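Why does a blanket keep you warm?

A blanket has no heater inside it, and it does not need a plug. So why do you feel warm a few minutes after you get under one?

The heat comes from you. Your body turns food into energy, and some of that energy becomes heat. It leaves your skin all day and all night. A blanket slows it down.

Most of the work is done by air. Heat moves through still air very slowly, and a thick blanket holds lots of still air between its threads. A quilt usually has 3 layers: a top, a bottom and a soft filling in the middle. The filling is where most of the air is trapped. 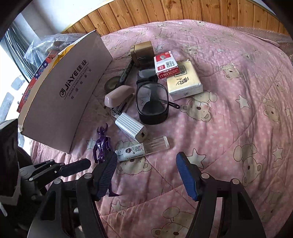 Mac an tSaoi

The pattern on a quilt makes no difference to how warm it is. Teddy bears and stars work just as well as plain cloth.

Birds use trapped air too. On a cold morning a robin fluffs up its feathers and looks much rounder – it is making its own quilt.

Try it yourself

Ask an adult to fill 2 mugs with warm water from the tap. Wrap one in a woolly scarf and leave the other bare. Wait for around 20 minutes, then dip a finger in each. Which one has stayed warmer?

Words to know

Insulator: a material that heat moves through slowly.
Filling: the soft layer inside a quilt.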